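About Hiltavik

We test cameras, phones and the odd gadget, and we start from the view that the box is lying. Hiltavik has been going since May, when two of us got fed up with reviews that read like the press release with the commas moved.
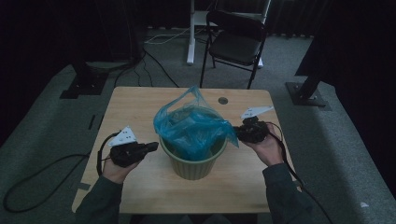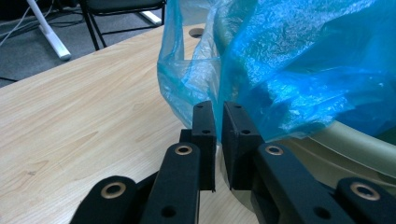
Rigoberto Cuadros wrote to us that we are too hard on small makers, and that a firm like Bandeo can't be judged by the same yardstick as one with 1000 staff. He may have a point about the firm. The buyer still pays the full price, though, and we write for the buyer. His letter is on the Letters page with our longer answer.

How we work. Everything we review is bought in a shop, used for 31 days and then sold on. We don't take loans from makers, and we don't go on press trips. When Zallska claimed its pocket camera would take 60 pictures on one set of batteries, we got 17 and printed that. They sent a new set of instructions. We got 17 again.

We don't give stars. We tried it for a few weeks and found ourselves arguing over half a star on a phone neither of us would keep - a poor use of an evening.

Who we are. Anneliese Stüber edits the site and does the camera tests. McKinnon does phones and most of the complaining, and prefers to go by the one name.

Adverts. There are a few, sold by an outside agency, and we don't see them before you do. If one of them promises you a free handset, we'd doubt it.

Corrections go at the top of the review they belong to, with the old wording left in. Write to the editor if you spot a mistake.

Page last changed November 16, 2001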